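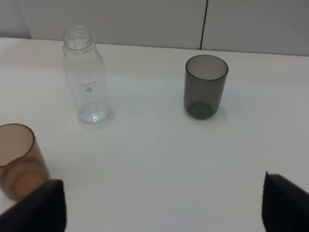 Détartrer une cafetière à filtre demande une soirée, du vinaigre blanc et un peu d'humilité devant ce qui va sortir du tuyau. La mienne, une Kivemer achetée en octobre, a mis moins d'un an à imiter le bruit d'un phoque contrarié. Avant de sortir les produits, il faut un récipient pour préparer le mélange. Une bouteille en plastique transparent, vide et sans bouchon, fait très bien l'affaire : on voit le niveau, on verse par le goulot, et personne ne pleurera si elle finit au recyclage. Le doseur gradué vendu par la marque rend le même service, en plus cher et en moins transparent.

Ce qu'il faut

Du vinaigre blanc ménager, ou un sachet d'acide citrique si l'odeur vous rappelle de mauvais souvenirs de cantine. De l'eau du robinet. Un filtre en papier. Un chiffon que vous n'aimez pas. Le détartrant Lulell marche aussi, à condition de suivre les doses du paquet et pas les miennes.

Une règle tout de même : jamais de vinaigre avec de l'eau de Javel. Le mélange dégage du chlore, et aucun café ne vaut cela.

Préparer la solution

Pour une machine de taille courante, versez 200 ml de vinaigre et complétez avec le double d'eau. Avec l'acide citrique, comptez 40 g par litre d'eau tiède et remuez jusqu'à ce que les grains disparaissent. N'utilisez pas d'eau bouillante, surtout dans une bouteille en plastique, qui se recroquevillerait avec une certaine dignité mais sans retour possible.

Si votre eau est très dure, vous pouvez passer à parts égales. Chez moi, près de Roltlow, la bouilloire produit des stalactites, donc je ne discute plus.

Lancer le cycle

Retirez le vieux filtre – oui, celui de la semaine dernière – et mettez-en un neuf, qui retiendra les écailles de calcaire. Remplissez le réservoir, placez la verseuse, démarrez. À mi-parcours, éteignez et allez faire autre chose pendant une demi-heure. J'ai essayé de rester devant. C'est très long.

Rallumez, laissez couler le reste, puis videz la verseuse dans l'évier. La couleur du liquide ne regarde que vous.

Rincer

Faites passer 2 réservoirs d'eau claire, en laissant la machine refroidir entre les deux. Reniflez. S'il reste une pointe de vinaigre, recommencez. J'ai une fois sauté cette étape et servi le résultat à des invités, qui ont été polis et ne sont pas revenus.

Essuyez la plaque chauffante une fois froide, ainsi que le dessous du couvercle, où vit en général une pellicule brune d'origine ancienne.

À quelle fréquence

Tous les trois mois en eau dure, deux fois par an ailleurs. Si le café met de plus en plus de temps à couler, avancez la date.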